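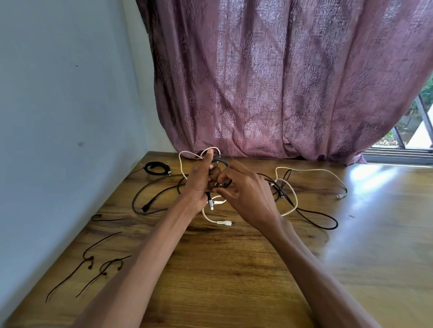

Page last modified: 2019-05-08

Figure 2. Separating a bundle of charging cables by hand. Coiled and loose cables lie on the desk on both sides of the hands, with three black cable ties at the left front.

4. Keeping the cell running

4.1 Preparation of the feed

The Nomine cell at Willstead is described in its own documentation as an unattended station for sorting returned charging cables. We think the word "unattended" needs a closer look. The arm picks a single cable from a shallow tray, holds both connectors up to a camera, and drops the cable into one of 6 bins. It does this well when the tray contains single cables. Returned cables seldom arrive that way. They come in knots, and somebody has to take the knots apart first.

Figure 2 shows the kind of work involved. A white cable is looped over the raised index finger of the left hand while the right hand pinches at the darker strands of the same tangle. On the right of the desk a cream cable and a black one cross several times before running back into the bundle. Pulling on either one would be a poor way to start, and the people we watched at Willstead generally opened the middle of a knot before they touched the ends. We know of no step in the Nomine software that does anything similar. When two cables come up together, the arm shakes them twice and, if they stay joined, puts them in the reject bin.

Cable ties are a separate nuisance. Thin black ones like those in the figure are easily missed against a dark tray liner, and a tie that gets under the lower finger pad holds the jaw slightly open. The force reading then looks like a successful grasp. In January we switched to a pale gray liner, which made the ties easier for the operator to see. It made no difference that we could measure to the camera.

4.2 Routine care

The supplier's schedule asks for a pad wipe at the start of each shift and a pad change when wear is visible. We found "visible" too loose to be useful. Cable jackets leave a film on the pads that looks like wear and comes off with isopropyl alcohol, and real wear on the inner edge is hard to see without taking the finger off. We now remove both fingers every second shift, clean them, and check the inner edge against a straight rule. The job needs a 2 mm hex key and a few minutes, and the zero position must be set again afterward. Skipping the zeroing does not raise a fault. It shows up later as thin cables slipping, and it was twice blamed on the vision system before anyone looked at the gripper.

The Alcantara wrist camera has given little trouble apart from glare. Metal connector shells reflect daylight strongly, and on bright afternoons the classifier returned "unknown" for parts it had sorted correctly in the morning. A matte hood fixed most of this. Retraining, which Revgate recommended, was tried first and did not.

4.3 What the uptime figure leaves out

Over the logging period the cell made 2,286 picks and recorded 13 stops that needed a reset. Read alone, those numbers suggest a dependable machine, and we have seen them quoted that way. We would be cautious. A stop is logged only when the controller halts. Time spent clearing the reject bin, separating its contents and returning them to the tray is not logged anywhere, and neither is the untangling done before the first pick. Since rejected cables are fed in again, some were also counted as picks more than once. The log has no way to tell us how many.

We did not time the hand work systematically, which weakens our own case as well. Our notes record only that preparation was still going on when most runs were started, and that the operator was seldom able to leave the tray alone for long. A fairer trial would weigh each incoming batch, leave it as it arrived, and start the clock when the box is opened. Until that is done we see no basis for the claim that the cell saves labor on mixed returns. On new cables, supplied straight and without ties, it may.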